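Jandmont Issues Guidance on Simulated Trials for Tabletop Robot Arms

FLERKLEY, April 25, 2018. The Jandmont Institute has published new guidance on how member laboratories should record trials of robot arms carried out in simulation. The document runs to 56 pages and applies to work on household objects such as cups, bowls and shakers.

Under the guidance, a laboratory must keep the full object list and the starting layout for every trial. Results from simulation must be reported separately from results on physical equipment.

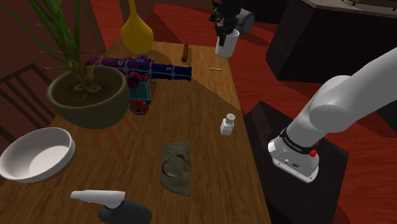 Do laboratories have to repeat trials they completed before the guidance came out? Earlier trials may stand as they are, provided that any new report citing them states which records are missing.

"Two groups should be able to set up the same table and compare what they find," said Haruto Ikeda, who led the drafting group. The group received 700 written comments on the first draft.

Laboratories in Nagano and Erden will apply the rules first, for a period of 12 months. Questions on reporting should be sent to Riku Okabe at the institute's standards office.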